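Altby 수업 프로젝트 노트, 11월
웰플레이트 옮기기 과제, 시뮬레이션 쪽 기록
장소: Haslinger 실습실

오전 9시 20분에 시작. 지난번에 바꾼 접근 자세를 그대로 두고 밤새 돌린 결과부터 확인했다. 전체 807회 시도에 성공 659회. 성공 판정은 플레이트를 홀더에서 빼내 검은 받침판 위에 내려놓고, 그리퍼가 떨어진 뒤에도 플레이트가 받침판 테두리 안에 있으면 성공으로 친다. 판정 기준은 지난주와 같으니 숫자를 그대로 비교해도 된다.

실패 로그를 Gistden에 올리고 원인별로 나눠 봤다. 대부분 집기 단계에 몰려 있다. 받침판에 내려놓다가 실패한 것은 몇 번 안 된다. 집기 실패는 두 가지다. 하나는 손가락이 플레이트 윗면을 누르는 경우, 다른 하나는 손가락 옆면이 홀더 앞쪽의 가는 기둥에 닿는 경우. 앞의 것은 높이 값 문제 같고, 뒤의 것은 손목 회전각 문제로 보고 있다. 확인은 안 됐다.

배치는 바꾸지 않았다. 타공판은 책상 위에 고정, 홀더와 받침판도 타공판 위에 그대로. 로봇 받침대 위치도 지난번과 같다. Yaryna가 홀더를 받침대 쪽으로 조금 당겨 보자고 했는데, 그러면 지금까지 모은 결과와 비교가 안 돼서 미뤘다. 다음 단계에서 홀더 위치를 무작위로 흔들 때 같이 보기로 함.

하강 경로를 보려고 집기 직전에서 한 번 멈췄다. 손가락은 플레이트 바로 위에 와 있고, 플레이트는 홀더 안에 있다. 위에서 볼 때는 중심이 맞는 것 같은데 충돌 로그에는 여전히 오른쪽 손가락이 먼저 찍힌다. 눈으로 보고 판단하지 말고 손가락 끝 좌표를 출력해서 볼 것.

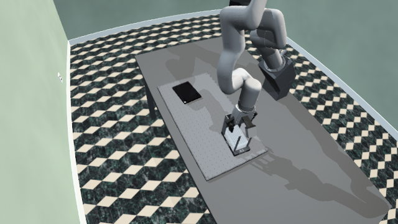

접근 높이 조정

먼저 높이부터 손댔다. 원래 설정은 플레이트 윗면에서 110 mm 위에 대기점을 두고 거기서 수직으로 내려오는 방식이다. 대기점 자체는 여유가 충분하다. 문제는 마지막 하강에서 목표 높이를 플레이트 원점 기준으로 계산한다는 점이었다. 원점이 바닥면에 있다고 생각하고 코드를 썼는데, Dalen에서 불러온 모델은 원점이 플레이트 가운데 높이에 있었다. 플레이트 높이의 절반만큼 오프셋이 어긋나 있었던 셈이다.

모델 파일은 손대지 않고 우리 쪽 설정 파일에서 오프셋을 고쳤다. 모델을 고치면 다른 조도 영향을 받는다. 설정 파일에 주석을 달아 두었으니 나중에 모델이 바뀌면 그 줄부터 확인하면 된다.

수정 후 짧게 13회만 돌렸다. 손가락이 윗면을 누르는 실패는 나오지 않았다. 횟수가 적어서 결론은 못 낸다. 기둥에 닿는 실패는 이번에도 나왔다.

손목 회전각

Hülya와 같이 본 부분. 홀더의 긴 변과 타공판의 긴 변은 거의 나란한데, 그리퍼의 목표 회전각은 로봇 베이스 좌표계 기준 고정값으로 들어가 있었다. 처음 과제를 만들 때 한 번 눈대중으로 맞춘 값이고 그 뒤로 아무도 다시 계산하지 않았다. 커밋 기록을 보니 그 줄은 내가 쓴 것이다.

고정값을 지우고 홀더 좌표계를 읽어서 회전각을 구하도록 바꿨다. 처음 실행에서는 손목이 반대쪽으로 반 바퀴 돌아서 내려갔다. 집는 것 자체는 대칭이라 상관없지만 관절이 한계 가까이 가고 시간이 오래 걸린다. 가능한 두 각도 중에 현재 손목 각도에서 가까운 쪽을 고르는 조건을 넣었더니 더 이상 크게 돌지 않는다.

Hülya는 하강 중에 회전을 같이 하지 말고 대기점에서 회전을 끝낸 다음 내려가자고 했다. 맞는 말이라 순서를 나눴다. 시간은 조금 늘어나는데 지금은 속도가 채점 항목이 아니다.

바뀐 순서는 이렇다.

1. 시작 자세에서 대기점으로 이동, 그리퍼 열림
2. 대기점에서 손목 회전 맞추기
3. 수직 하강
4. 닫기, 손가락 간격이 더 줄지 않으면 다음으로
5. 수직 상승, 홀더의 기둥 높이를 벗어날 때까지 옆으로 움직이지 않음
6. 받침판 위로 이동
7. 하강, 열기, 다시 상승

5번의 조건은 전에 빠져 있었다. 상승 높이가 고정 거리였기 때문에 홀더 모델을 바꾼 뒤로는 기둥보다 낮은 곳에서 옆으로 가는 경우가 생겼다. 이제는 홀더에서 가장 높은 부분, 즉 뒤쪽에 선 판까지 비교해서 넘어간다.

그림자와 카메라

오후에는 Yaryna가 맡은 인식 쪽을 같이 봤다. 지금은 플레이트 위치를 시뮬레이터에서 바로 받아 쓰지만, 기말 발표 전까지는 카메라 영상으로 추정한 위치로 바꿔야 한다. 타공판과 플레이트가 둘 다 밝은 색이라 경계가 잘 안 잡힌다. 검은 받침판은 쉽게 잡힌다.

그림자도 문제다. 로봇 팔 그림자가 책상을 길게 가로지르고, 자세가 바뀌면 그림자 모양도 같이 바뀐다. 홀더 앞쪽 가는 기둥 두 개도 타공판 모서리를 지나 책상까지 비스듬한 선 그림자를 만든다. Yaryna의 윤곽 검출기가 이 선을 플레이트 변으로 잡는 일이 있었다. 밝기 문턱값을 올리면 선은 사라지지만 플레이트의 먼 쪽 변도 같이 사라진다.

조명을 끄고 균일한 빛만 쓰면 간단하다. 그런데 담당 조교가 지난 중간 점검 때 그림자가 있는 상태로 평가하겠다고 했으니 그대로 가야 한다. 대신 로봇이 홀더에서 떨어져 있을 때 한 번 촬영해서 그 위치를 쓰는 쪽으로 정했다. 플레이트는 집기 전까지 홀더 안에서 움직이지 않으니 매 순간 추정할 필요가 없다.

촬영 자세 후보를 몇 개 만들어 봤다. 조건은 그리퍼가 플레이트를 가리지 않을 것, 팔 그림자가 플레이트 윗면에 걸리지 않을 것, 대기점까지 가는 길이 짧을 것. 팔을 위로 높이 드는 자세는 가림은 적은데 이동이 길다. 손목을 받침대 쪽으로 접어 그리퍼가 책상 위에 낮게 옆을 향하는 자세에서는 플레이트와 홀더 앞쪽 기둥이 둘 다 드러난다. 받침판도 보인다. 일단 이 자세를 쓴다. 손이 책상과 가까우니 여기서 출발할 때는 반드시 위로 먼저 올라가야 한다. 이 조건을 빼먹고 한 번 실행했다가 손끝이 책상에 닿아 에피소드가 중단됐다.

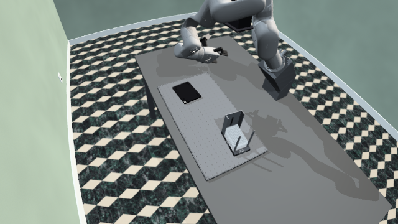

촬영한 위치로 집기에 실패하면 그 자리에서 다시 시도해도 되는가?
촬영 자세로 돌아가서 위치를 다시 구한 뒤에 시도한다. 집기에 실패하는 동안 플레이트가 홀더 안에서 밀리거나 기울 수 있어서 처음 값은 버린다. 재시도는 한 번까지만 허용하고, 두 번째도 실패하면 에피소드를 끝내고 실패로 기록한다.

기록 방식 변경

지금까지 로그에 성공과 실패만 남겼는데 앞으로는 단계 번호를 같이 남긴다. 위 순서의 1에서 7까지 그대로 쓰고, 충돌이 있으면 닿은 부품 이름 두 개를 적는다. 오전에 로그를 분류할 때 영상을 하나씩 열어 보느라 시간을 많이 썼다. 단계 번호만 있었어도 금방 끝났을 일이다.

부품 이름은 홀더 모델에서 오는 것을 그대로 쓰되, 앞기둥 왼쪽과 오른쪽 이름이 서로 바뀌어 있는 것을 확인했다. 모델 만든 사람이 반대편에서 본 기준으로 이름을 붙인 모양이다. 이것도 모델은 그대로 두고 로그 출력할 때 바꿔서 적는다. 그러니까 예전 로그에서 왼쪽 기둥 충돌이라고 된 것은 오른쪽으로 읽어야 한다. 휴게실 칠판에 적어 둔 표도 고쳐야 함.

난수 시드도 에피소드마다 저장하기로 했다. Hülya가 실패한 장면 하나를 다시 보려고 했는데 시드가 없어서 재현을 못 했다. 저장 용량은 거의 차이 없다.

남은 문제

닫기 단계에서 손가락 간격이 더 줄지 않으면 잡은 것으로 보는데, 손가락이 홀더 안쪽에 걸려도 같은 조건이 된다. 간격의 예상 범위를 넣어서 걸러야 한다. 플레이트 폭은 정해져 있으니 어렵지 않다.

마찰 계수는 Dalen 기본값을 쓰고 있다. 상승 중에 플레이트가 조금 기울어지는 에피소드가 있는데 마찰 때문인지 집는 위치가 중심에서 벗어난 탓인지 모르겠다. 집는 위치를 고쳤으니 새 결과를 보고 나서 건드린다. 둘을 한꺼번에 바꾸면 또 무엇 때문인지 모르게 된다.

내려놓을 때 그리퍼를 여는 속도도 빠르다. 지금은 실패가 거의 없어서 순위는 낮다.

다음에 할 것

나: 손가락 끝 좌표 출력, 간격 범위 조건 추가, 수정한 설정으로 긴 실행 걸기
Hülya: 재시도 루틴, 시드로 에피소드 다시 불러오는 스크립트
Yaryna: 촬영 자세에서 플레이트 위치 추정, 시뮬레이터 값과 오차 비교표

오후 6시 10분에 긴 실행 시작. 횟수는 지난번과 똑같이 걸었고 조건도 높이, 회전각, 순서 말고는 같다. 인식은 아직 연결하지 않았다. 로그는 Gistden의 새 폴더로 들어가고, 이전 폴더는 이름 앞에 old를 붙여 놓았다. 지우지 말 것.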